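Bin picking, by the month

Those of you who stopped by our table in March (and thank you, it was lovely to see so many of you!) kept asking Mikkel Lykkegaard the same thing: can a small shop try bin picking without buying the whole works? Well, now you can. The Eveck starter kit comes with the gripper, the picking software and 40 hours of help from our own people, and you can rent it for 2 months before making up your mind.

Urs Kälin has been putting it through its paces with plain rectangular blocks, which sounds easy until they end up lying right against each other and the fingers have to find a way in. He has a good deal to say about that, and about bin walls, and he'll happily say it over the phone if you call before 7 in the evening. 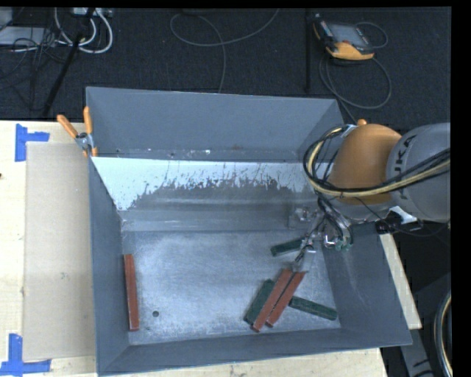
Reaching for the red and green blocks in the metal bin.

Bring your own parts if you'd like a trial at Erkach. A shoebox full is plenty to start with, and the coffee is on us.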